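Drumus workshop, April visit

Mateja Lazarević is building a two-finger arm in the shared workshop at Drumus. I stopped by for an hour.

The build

The arm took 31 evenings. Parts came to 800 euros, most of it motors. She runs it low, at floor level, with a camera at the wrist. The fingers are black and taper at the tips, and for bowls she works with a pink one nested in a larger teal one. 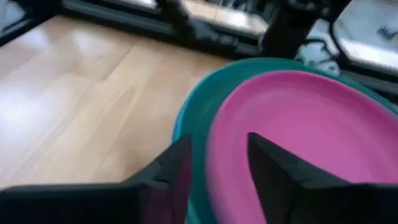 Getting there

Bus 60 stops at the gate. Ring twice, as the bell is hard to hear over the saws. Coffee is upstairs.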